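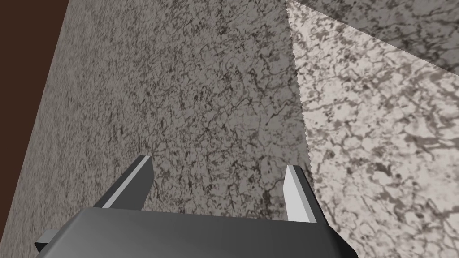 Loretta Hutchins wrote to us that she put off setting up her Honden account for a whole winter, then finished the job over one cup of coffee. We love hearing that! So let's get your first automatic investment going.

Section 3: Setting Up Automatic Investing

1. Sign in and open Plans. Choose New Plan.
2. Pick the account the money should come from. If your bank isn't listed, link it first under Settings > Banks.
3. Type the amount. Any whole dollar figure works, so go ahead and enter 76 if 76 is what fits your budget.
4. Choose Monthly or Every Payday.
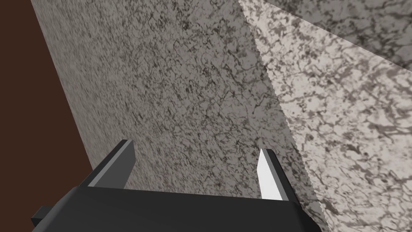
What happens if the transfer date falls on a weekend? The money moves on the next business day, and your plan keeps its usual date after that.

5. Choose your funds. Slide the bars until the total reads 100 percent (the Next button wakes up when it does).

Note: Dividends are reinvested unless you switch them to Cash on this same screen.

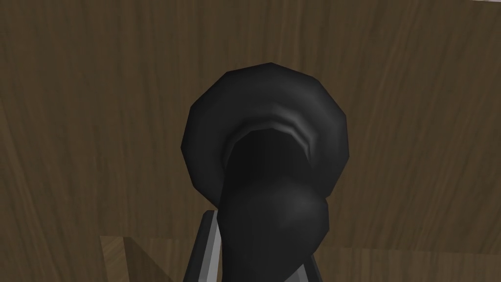 6. Check the summary page, then press Start Plan. You'll get a message with a confirmation number. Keep it!

Caution: Leave enough in your bank account to cover the transfer. After 3 failed transfers in a row, the plan pauses and you have to restart it by hand.

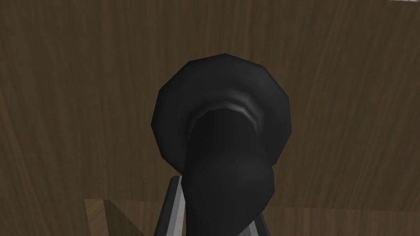
7. Want your plan to grow with your paycheck? Turn on Step Up, and it will raise your amount every December. You can change the increase or turn it off any time before the transfer is sent.

To print your plan, use form 501 in the Documents tab.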